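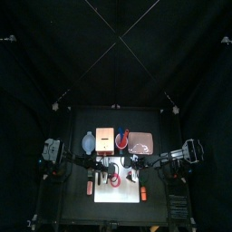
Workstation with black fabric lining, seen from above.

Progress report to Brumel, 19th April
Miranda tablet – pilot in Clunthorpe

In this period we finished the second version of the tablet cover and sent 113 units to the schools in Clunthorpe. The 12 units with a weak hinge were exchanged. Battery life is now good enough for one school day, but charging is still slow with the older adapter.

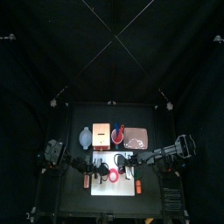
Two arms above the white board.

The stylus driver is late. Our supplier in Cukbridge changed the chip, and we had to write one part again. We ask to move this milestone to September. The budget stays the same – 1467 dollars of the travel money are not spent, and we would like to use them for 200 spare pen tips.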